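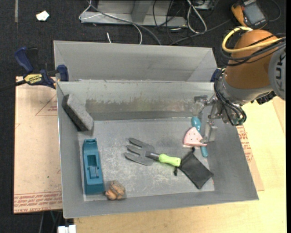 March is when I finally go through the odds and ends, and every year I find I've kept more than I remember. My friend Josefina Pereyra says I should be stricter, and she may be right, but I do love a good sort-through with a cup of coffee going cold beside me! The old metal bin is still my favorite place to spread things out, scuffs and rusty stains and all, and the little hand cultivator with the lime-green handle looks so cheerful lying there in the middle of it. I have a soft spot for anything bright, which is how a garden tool and a teal tape dispenser end up as neighbors.

I've been adding to these gallery pages for 8 years now, and my rule (a loose one, I admit) is that a thing stays if I'd miss it in the spring. Brigitta Pfister wrote to ask whether I ever put like with like.

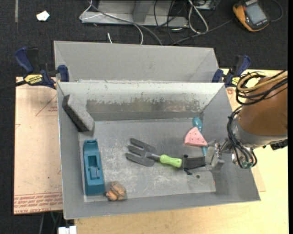 I do try, Brigitta, but then I start wondering whether desk things should live with garden things, and before I know it the afternoon is gone and I've moved the same two pieces back and forth. The next page will be the button jars, 100 photos if I can't bring myself to trim them, so do stop by again when you have a minute.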